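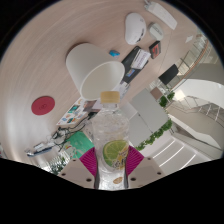 The desk before I got going: lime fizzy water, a cup on its side and two mice.

How I clear my desk in 11 minutes (and keep the drink)

October 6, 2018

I work from home at one big wooden table, and by the end of most afternoons it has collected everything I've touched since breakfast. I used to leave it all until the weekend and then lose half a morning to it. Now I do a quick clear every day before tea, with the oven timer set for 11 minutes, and I've got it down to a routine I can do while listening to the radio.

You'll need a damp cloth, a dry cloth, one tray or shallow box, and a bin within reach. My tray came from a charity shop and has a picture of Whitelaw pier on it, but anything with sides will do.

Start with drinks. Screw the cap on any bottle properly (do it again even if you think you did it, fizzy stuff is miserable in a keyboard) and stand it on the floor by the wall. Paper cups go straight in the bin. I give mine a quick look first, as I once tipped cold coffee down my own sleeve doing this at speed.

Next, paper. Don't read it! This is where I always came unstuck. I'd pick up a printed page, start reading, and twenty minutes later I'd be looking for a stapler. Anything printed goes in one pile, face down, and the pile goes in the tray. Little cards and leaflets go on top so they don't slide about. Folders and tablet cases get shut and stood up on their edge against the wall.

Then the electrical bits. If you've got more than one mouse out, as I usually have, decide which one you're using this week and put the other in a drawer. My friend Colm Ó Briain keeps his spare in an old sock, and I've started doing the same — it stops the buttons getting knocked. Loop up any loose cable and push it to the back.

Small boxes are a nuisance. I open each one, and if it's empty it goes in the recycling there and then. If there's something in it, it goes in the tray with the paper.

Now wipe. Damp cloth first, working along the grain from the back towards you, then the dry one straight after. Do the coasters as well, underneath too, where the sticky rings hide.

Last of all, put a coaster where your drinking hand naturally lands, stand the bottle on it, and bring back the one mouse. The tray gets sorted after tea, and mine takes 5 minutes if I haven't skipped a day.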